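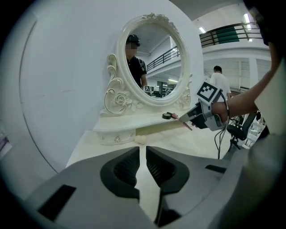
Car Care / How-To

Home Guides Interior Tyres Forum Contact

Changing a cabin air filter yourself

I love this job! It's five minutes of fiddling and you need no tools on most hatchbacks. Mine had done almost 1,505 miles of dusty farm lanes since September and the fan sounded quite tired.

1. Switch off the ignition and empty the glovebox.
2. Squeeze both sides inwards so the stops clear, then let it swing right down.
3. Unclip the filter cover and slide the old filter out level, so the leaves stay on top of it.
4. Hoover the slot.
5. Slide in the new one with the airflow arrow facing the same way as before.

Clip it all back and run the fan on full for 120 seconds. Stela Hodoroagă wrote in to say hers has a screw behind the cover, so check your handbook first.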